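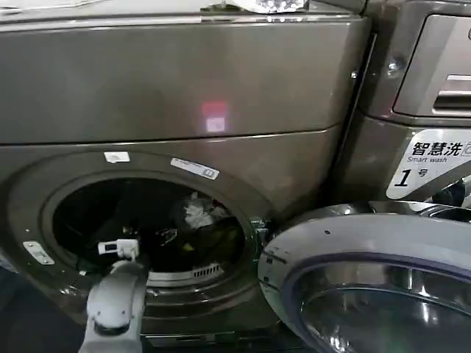 Keeping the laundry cell running

The laundry cell passed 507 logged unloading runs in September, and Suryani Yusof asked for a short account of how it is set up and looked after, so that people outside the Stedero group can use it without one of us standing next to them. It has turned out longer than she wanted. If you only want the daily check, skip to the section with that name.

What is in the cell

The cell is the pair of front loaders, the mobile base with its two arms, and the patch of floor in front of the machines. The washers stand side by side with a narrow gap between them. The doors open toward the robot, and when both are open there is less room than you would think. Most of the bumps in the log are an elbow meeting a door, and very few of them have anything to do with the laundry.

The drinks shelf and the tool panel are in the same room and share the robot with us. That matters for setup. Anyone who has been running the shelf tasks will have left the base parked for the shelf, with the arms in the shelf ready pose and the wrist cameras set for the brighter end of the room. Put all three back before you do anything with a drum.

Parking the base

There are two strips of tape on the floor. The front edge of the base goes on the strip nearer the washers, and the side of the base lines up with the short strip. At that position the front edge is 80 centimeters from the front panels. Measure it with the steel rule the first time you use the cell, and again if the tape looks scuffed. The base can be a little off to the side and the software will cope. It copes badly with being too close, and the arm runs out of room to fold before it has cleared the lower lip.

Lock the wheels. Then push the base by hand at hip height and see if it rocks. One of the rear feet works its way up over a few weeks of use and needs a half turn with the wrench on the shelf under the base.

The fingers

Each gripper has two fingers on metal brackets, one bracket to a side. The brackets are bolted, and the bolts do come loose. Reaching into a drum is harder on them than anything at the shelf, since the arm is pressing down and sideways at once and often drags a finger along the rubber on the way out. Tierney, our parts supplier, sends the bolts in bags with a drop of threadlocker already on them. Use each bolt once. A bolt that has been out goes in the scrap tin.

To change a finger, drive the gripper fully open, switch the arm to hold, and take the bolts out on one side only. Fit the new finger, run the bolts in by hand until they seat, and tighten them with the small torque driver set to 2 newton meters. Close the gripper slowly on the gauge block and look for light between the finger and the block. If one tip touches first, back the bolts off and start again. Then do the other side if it needs it. Doing both at once loses the zero, and you will spend the next half hour on recalibration.

After any finger change, run the cloth test before going near a drum. The gripper picks up a single cloth, lifts it, turns the wrist, and holds. You are watching the wrist view for two things: whether the cloth slides when the wrist turns, and whether a fold of it gets behind the finger and into the bracket. Cloth caught in a bracket has to be worked out by hand with the arm on hold. Please don't drive the gripper open and shut to shake it loose. We bent a bracket plate that way in the spring.

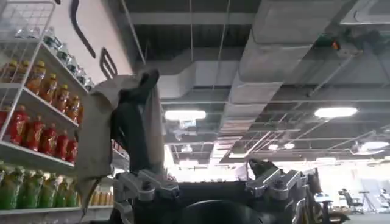
Wrist camera view: a gray-beige cloth on one gripper finger, with the drinks shelf behind.

The wrist cameras

The wrist cameras see a lot of ceiling when the gripper is pointing up, and the ceiling lights are bright. If exposure is left on automatic, the picture is still settling when the arm turns over and goes into the drum, and the first second or so inside is close to black. We run a fixed exposure for laundry. It is saved as the drum preset, and it makes the rest of the room look washed out. Leave it that way.

Dark clothes are the hard case. A load of black and navy in a dark drum gives the cameras very little to work with, and grasps get planned on whatever is palest. For setup checks we put one white item in with a dark load so there is something to aim at. For real runs the operator picks the load from the run sheet and does not add anything to it.

Wipe the lenses with the gray cloths from the drawer. Paper towel has scratched two covers.

Cables

This is the part that takes the most time. The sensor module sits on the side of the arm, and its cable has to have enough slack for the wrist to turn all the way, which means there is always a loop of it hanging somewhere. Too much loop and it finds the door. Too little and it pulls at the connector when the arm reaches for the back of the drum.

Áine Buckley rerouted it over the summer and her routing is the one to keep. Start with the arm in the drum ready pose, gripper low and in front of the lip. Plug in at the module and leave a loop you can get a fist through. Fix the first tie below the module and leave it loose enough to slide. Take the cable down the arm, away from the open door, and put the second tie past the joint. Now jog the wrist slowly through its full turn in both directions with your other hand on the stop button. The loop should open and close without going tight. If it does go tight, cut the lower tie and move it. The upper one is nearly always fine.

Velcro ties only on the moving parts. Plastic ties have a hard tail and leave marks in the jacket.

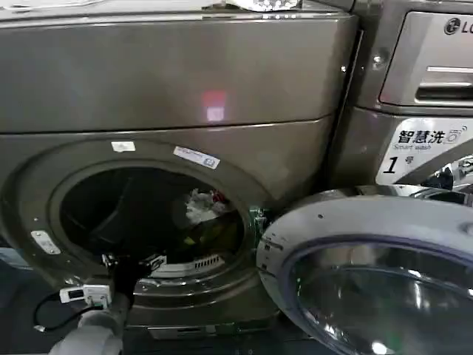
Gripper at the lower lip of the drum. The white box on the side of the arm is the sensor module.

The washers

The washers are not plumbed in for these tests and should stay that way. Each has a Smart wash label, and the run sheet goes by the numbers on those. Write down which drum you used. Half the older entries just say "washer" and we cannot use them for comparing anything.

Open the doors by hand, all the way, before the arms are powered. A door that is most of the way open looks right from the operator's seat and is just far enough in to catch a forearm. Look at the gasket while you are there. Small items get tucked down between the rubber and the rim, and the arm will not find them. Take them out yourself and note them on the sheet as left behind, so the run is scored properly.

Run a hand along the inside of the lower lip too -- arms off for this. The fingers leave a dark smear on the rubber after a lot of runs. It comes off with warm water and a drop of dish soap. Do not use solvent on the gasket.

Keep the tops of the machines clear of anything that could slide down in front of the opening while a run is going on. The head camera picks up shine from plastic bags and we have had that confuse the door check.

Daily check

Before the first run, with power off: doors fully open, gaskets looked at, bracket bolts checked with the driver, lens covers wiped, cable ties in place, wheels locked.

With power on: load the drum preset, home both arms, open and close each gripper on the gauge block, run the cloth test once on each arm, and jog the wrists through the full turn. Then do one slow reach into an empty drum with your hand on the stop. Watch the forearm on the way in and the cable on the way out.

The whole thing takes 6 minutes when nothing is wrong. Initial the sheet even if you only did one run that day.

When it stops in the drum

If the arm faults with the gripper inside, leave it on hold and take the clothes out around it. Only then release the brake, and support the forearm with your free hand when you do. The arm drops a little and the lip of the drum is right underneath it. Guide it straight out toward you. When the gripper is clear, check both fingers against the gauge block before restarting, even if the fault was only a timeout.

Write down what the screen said, word for word. "Arm error" is not enough for Áine to go on.

Parts and what is next

We have spare fingers for both arms and one spare bracket plate. More plates are on order from Tierney. The module cables are down to the last one, so please go easy with the connector. The latch on it lifts with a fingernail and does not need pliers.

The Clirnness people want to try softer fingertips in the cell once the present set of runs is finished. They will need different settings on the torque driver, and we will put a separate card by the cell for those. Until then the numbers above apply to every finger in the drawer.

Booking is through the usual Clukivura equipment page, under laundry cell. If you book a slot straight after a shelf session, allow time to move the base and redo the cable. Suryani has the key to the parts drawer, and Áine keeps the spare.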